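Rurker Marble Care Kit

2026-03-26 | Iulian Ciobanu
634 shares | 23 comments

Marble is a beautiful stone that holds a grudge. Wine, lemon, one careless jar of pickles – it remembers them all. The Rurker kit comes with a sealer, a daily spray and a cloth far too nice for its job.

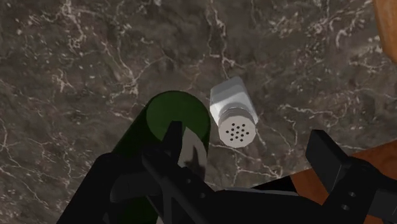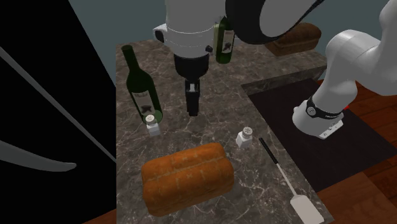 Gray-brown marble with pale veins.
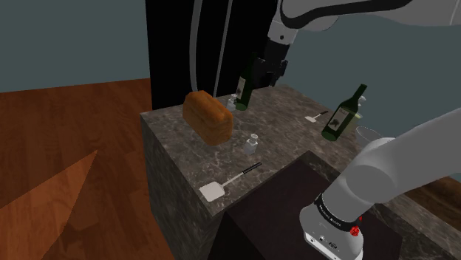

Wipe the sealer on thin, wait 9 minutes, then buff until your arm files a complaint. One bottle covers 100 square feet. Skip the vinegar, whatever your aunt swears by. The spray comes in plain or fig, and the fig smells like a hotel you can't afford. Refills ship from our Rovier warehouse. The larger Kurnetti size is sold out until September.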